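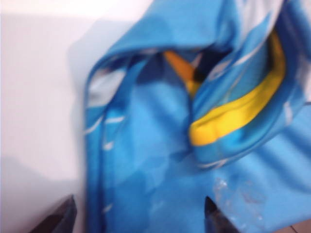
Wrist cam, blue shirt, pale table. Focus is a work in progress. So is everything else.

Right, the shirt folding robot thread, as threatened. It has been living at one end of the bench in the shared workshop since February and people keep asking me what it does. What it does is pick up a shirt and put it down again, slightly worse.

The arm is a secondhand Ongart. It came in a box marked KITCHEN and with no power supply. I have named it Cotimari, after the label on the first garment it ever dropped.

The plan, as written on the whiteboard in my best handwriting: find the collar, grip the collar, lift, shake, lay flat, fold. The plan as it stands today: find the collar.

You would think a collar would be easy. On this one it's a fat yellow band on a bright blue shirt. A toddler could point to it. A toddler could point to it with jam in both eyes.

But the shirt lands in a heap, and then the collar is a yellow curve going round one side of a dark hole, and the software has Opinions about dark holes. Version one decided they were all sleeves. Version two decided they were all collars. Version three crashed, and I felt we understood each other.

There's also a scrap of orangey yellow showing inside the opening, and for one whole evening Cotimari was in love with it. Would not look at anything else. Went for it every time, fingertips first, like someone after the last crisp in the bag.

So I told it to prefer long curved bits of yellow over small bits of yellow. This took one line of code and four hours of finding out which line.

Bindu Raju (next bench, makes clocks, has patience) asked why I didn't start with a tea towel. Because I have my pride, Bindu. Also because I did start with a tea towel and I don't want to discuss it.

Fingertips, for those who asked. Black, printed, tapered so they can get under a fold without bulldozing it. These are set number 7. Sets one to six are in a jam jar on the shelf as a warning to set 7.

Early ones were too blunt and just pushed the cloth across the table. Then I made them pointier and they went under nicely, but they let go of everything on the way up. There's now a thin rubber pad on the inside face, cut from a bicycle inner tube. Not my bicycle. Harish, if you're reading this, it was the old one.

Slippery sports fabric is a pig, by the way. Cotton creases and stays creased, so you can grab a ridge and it's still there when you arrive. This stuff sees the gripper coming and relaxes.

The shine doesn't help either. The raised folds go nearly cyan under the lamp and the deep ones nearly navy, and to the software that is clearly three shirts.

I've tried moving the lamp. I've tried baking paper over the lamp. I've tried switching the lamp off, which gave me one very dark shirt and a bruised shin.

Reply to several people at once: yes, I know the camera is blurry. It's a cheap one with the focus set by a little ring on the lens, and the ring creeps when the arm moves. I put a dab of nail varnish on it. The nail varnish has crept too.

Somebody suggested a better camera. Somebody can send me 300 quid.

The funny part is that the blur isn't the main trouble. Yellow is still yellow when it's smeared. What I lose is the thin stuff, the piping and the little white dashes in the pattern, and I had been hoping to use those to work out which way up the shirt is.

So which way up the shirt is remains between the shirt and its maker.

Harish Varma came by with the proper tools and looked at my wrist joint for a long time without speaking. Then he said "who tightened this" in the voice of a man who knew. It had 2 screws in it. It wants four.

It has four now. The wobble has gone and I've had to throw away all the careful sums I did to allow for the wobble. I was fond of those sums.

Scores from last night, since I promised to be open about this. 38 tries, shirt dropped in a fresh heap each time, a point if it got hold of the collar and kept hold until the top of the lift.

I'm not going to tell you the score. It's more than none. Bindu clapped at one of them, although a clock had just gone off and she may have been clapping at that.

Most of the misses were close. It gets to the right place, closes a finger's width short of the yellow, and comes up with a handful of blue. I think the distance guess is off whenever the cloth is piled up high, as it's measuring to the table and the collar isn't on the table, it's on top of a hill of shirt.

Next job, then, is teaching it about hills. I have a small distance sensor from a Skedetti kit that was meant for a bin lid, and a bracket that almost fits it. I also have a file and a free evening.

After that, the lift. After that, the shake, for which Harish has asked to be in another room.

Someone in the replies wants to know how long it would take me to fold the shirt myself. Blocked.

(Not really. Four seconds. I timed it, then I went and made a cup of tea.)

Parts list and code when I've taken the swearing out of the comments. There is a function in there called pleaseJustHoldIt and the rest depends on it, so give me a few days.

Also, if anyone has spare sports shirts with loud collars, any size, I'll have them. I need to find out if it has learned collars or has just learned this one.

Update, ten past eleven: sensor fitted, bracket filed, bracket filed a bit too much, bracket taped. First go, it stopped well above the shirt and hung there. I think it has found the hill and is frightened of it. Going home.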